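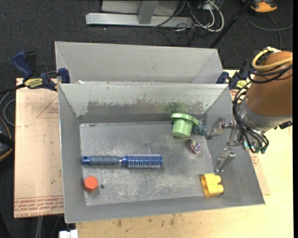
GIRKHOLM STUDENT ROBOTICS CLUB
Minutes of the Regular Monthly Meeting, February
Held in the Project Room, Rahimi Building

1. Call to Order

The meeting was called to order at 4:10 p.m. by the Club President, Marjan Alipour. A quorum was present. The Faculty Advisor attended for items 1 through 8 and left before the discussion of the open house.

2. Approval of the Previous Minutes

The minutes of the January meeting were approved with one correction. Under "Software," the sentence stating that the motion planner had been replaced should read that the motion planner had been updated. The Secretary will post the corrected copy in the shared folder.

3. Changes to the Agenda

The President moved the item on grant spending ahead of the open house so that the Faculty Advisor could be present for it. There was no objection.

4. Report of the Picking Team

The Picking Team Lead reported on the bin picking project, which the club will enter in the Uden Student Manipulation Challenge this spring. The task is to move mixed objects between two bins with a single arm and a two-finger gripper, without a person touching the objects during a run.

The two gray metal bins are now set one behind the other on the wooden table and held with bar clamps where they meet. The team asked that the clamps not be borrowed for other projects. Members who need clamps should use the ones in the lower cabinet.

The current object set mixes shapes on purpose. It includes a blue round hairbrush, a yellow building-brick block, an orange-red hexagonal block, and a light green plastic piece with a wide flange. The Lead stated that the blocks give the most dependable grasps. The hairbrush is picked well by the handle and poorly by the bristles, and the grasp selection code does not yet prefer one end over the other. The green piece remains the hardest of the large items when it comes to rest against a wall of the bin. In that position one finger has to pass between the piece and the metal, and the arm often stops on its force limit before the finger is down.

Small shiny objects continue to give trouble to the vision software. The depth reading on them is incomplete, and the segmentation model sometimes merges them with the bin floor. A member asked whether the bins could be repainted in a flat color, as the inside surfaces are scratched and the paint is flaking along one wall. The Lead answered that the model has been trained on the bins as they are and that repainting before the challenge would mean collecting new training images. It was agreed to leave the bins as they are until after the challenge and to take the question up again at that time.

The team has 884 labeled grasp attempts on file. Labels made before winter break used the old definition of success, under which an object counted as picked if it left the bin floor. The rule used by the challenge requires release over the second bin. Two members are relabeling the older attempts and expect to finish before the next meeting.

5. Software

The Software Lead reported on three matters.

The branch with the new grasp ranking has been merged. Members with local changes should update before the next build session and report conflicts in the club channel. Changes should no longer be pushed directly to the main branch — every change now needs a review by one other member, including changes to configuration files.

The recovery behavior has been rewritten. When a grasp fails, the arm now returns to a position over the front bin, opens the fingers, and takes a new image before trying again. In the earlier version it repeated the same grasp without looking. Three failed tries on one object now cause the program to move on to another object.

Logging has been turned on by default. The log drive will fill faster as a result, and whoever closes a session is asked to copy the logs to the server.

A member raised the matter of the wall clearance setting. It is now set wide enough to keep the fingers away from the sloping walls, and it also rules out many good grasps near the sides. After discussion, the Software Lead and the Picking Team Lead agreed to test a narrower value at low speed, with one person at the emergency stop for the full length of the test. Results will be reported at the March meeting.

6. Hardware and Wiring

The Hardware Lead reported that the spare set of fingers has been cut and fitted once as a check. They are stored in the labeled drawer with the matching screws.

Cable routing at the wrist was discussed at length. The cables wrapped on the arm need enough slack for the wrist to turn, and enough restraint that they do not drop toward the gripper. The Hardware Lead asked that no one add or remove ties without writing it in the hardware notebook. On two occasions in January the wrist joint reached a software limit that had been set for a different routing, and the session had to be stopped while the setting was corrected.

The Faculty Advisor asked for a written routing procedure with a drawing. The Hardware Lead accepted this as an action item.

It was also noted that loose cables on the carpet by the table are a trip hazard. Members agreed that cables should be moved back from the walking side at the start of each session. A request for floor cable covers was referred to item 8.

7. Safety and Training

The Safety Officer reported that all members of the Picking Team have completed the arm operator training. Four new members have completed the reading portion only. They may attend sessions and work on code and labels, and they may not operate the arm or reach into the bins until the practical portion is signed off.

The Safety Officer reminded members of the following standing rules:

The arm is to be stopped, and the operator is to say so aloud, before any person reaches into a bin.
Long hair is to be tied back and lanyards removed at the table.
The operator does not leave the controls during a run for any purpose.
Food and drinks stay on the far bench.

A practical training session will be offered before the next meeting. The Faculty Advisor asked that it be held at a time when she can attend. The Safety Officer will circulate a sign-up sheet.

8. Grant Spending

The Finance Officer reported that the Retico student grant has a remaining balance of $884. By coincidence this matches the attempt count given under item 4, and the Finance Officer confirmed that the figure was taken from the account statement. The grant allows spending on parts and supplies. It does not allow spending on travel or food.

The following requests were presented:

a. Floor cable covers for the work area.
b. Replacement finger pads.
c. Additional objects for the practice set, with preference for items that are clear or reflective.
d. A second external drive for logs.

Discussion centered on item d. Some members considered the server sufficient if logs are copied on time. Others noted that the server was unavailable for part of January and that a full drive had ended one session early. The Faculty Advisor suggested asking the department for a used drive first.

Motion to approve requests a, b, and c, and to hold request d until the department has replied. The motion was seconded and carried with one abstention.

The Faculty Advisor left the meeting at 5:05 p.m.

9. Spring Open House

The President reported that the department has asked the club to run a demonstration at the spring open house. Two proposals were made. The first was a live picking run with the full object set. The second was a shorter run using only the blocks, with recorded results from the full set shown on a screen.

Members in favor of the first proposal felt that visitors learn more from seeing failed grasps and recovery. Members in favor of the second were concerned about long pauses between picks and about visitors standing close to the table. The Safety Officer stated that either plan would need a marked line on the floor and a member assigned to it.

The second proposal was adopted by a show of hands. The President will ask whether the demonstration may be placed in the Project Room so that the arm does not have to be moved and recalibrated.

10. Challenge Registration

The registration form for the Uden challenge has been submitted. The technical summary is still outstanding. The Picking Team Lead will write the section on grasping, and the Software Lead will write the section on vision and recovery. Drafts are due to the President one week before the March meeting.

11. Action Items

Secretary: post the corrected January minutes.
Picking Team: complete relabeling of older grasp attempts.
Software Lead and Picking Team Lead: test the narrower wall clearance and report.
Hardware Lead: write the cable routing procedure, with drawing.
Safety Officer: circulate the sign-up sheet for practical training.
Finance Officer: place approved orders; ask the department about a used drive.
President: confirm the open house location; collect drafts of the technical summary.

12. Adjournment

There being no further business, the meeting was adjourned at 5:35 p.m. The next regular meeting will be held in March in the same room.

Respectfully submitted,
Club Secretary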